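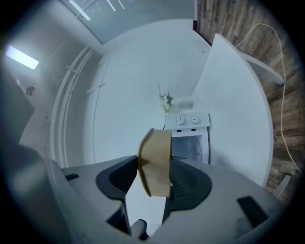 Cardboard piece, folded, small white oven-like appliance behind. Plank wall at right.

Tuesday, October 12, 2021

Palomino room, morning. Sorting the cardboard for the Fivden sleeves. This piece has a curve, bows out at the front, darker along the rim. Want the same bend on the next batch but a bit tighter. Tolera thinks score the inside first, then fold – try on 2 pieces before cutting any more.

Stock: 272 blanks on the shelf, order is for 1000. Tranik says more board by December, not sooner. Ask Wiesława if the older Goleo sheets will do, they're roughly the same weight I think.

Glue: 7 min clamp time too short on the last lot, corners lifted. Go longer, write down teh time on each one.

Room – thin white cable on the plank wall needs clipping up properly. Flowers over the oven to go somewhere else before anybody bakes test strips, also keep offcuts away from the oven door pls.

To do: new blades, pencil the grain direction on every sheet (I forgot again), template back to Wiesława when shes done with the big table.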